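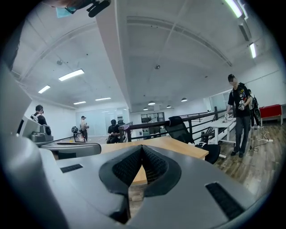 Desk and chair check, Woltik office, second floor
November 4, 2020, done by me (Ertuğrul Gökçe) with a torch and a cup of tea

Chair castors: OK. One had a ball of hair in it, lovely.
Chair height lever: OK on all but the one by the window, which sinks slowly while you type. Labelled it, please don't sit on it!
Chair backs: OK, though two bolts wanted a good turn.
Table tops: OK. No splinters, I ran my hand along every edge (brave, I know).
Table legs: one wobbler in room 17. Folded card under it for now, proper foot on order from Brerner.
Cables under tables: FAIL. Somebody has plugged one extension lead into another again. I've pulled them apart and left a note.
Walkways: OK, 600 mm clear at the tightest spot, by the printer.
Window blinds: cord cleat missing in the kitchen, job 3234 raised.
Fire door: closes by itself, but it does bang.

Still to do: meeting room lights, couldn't find the steps. Next full check in March.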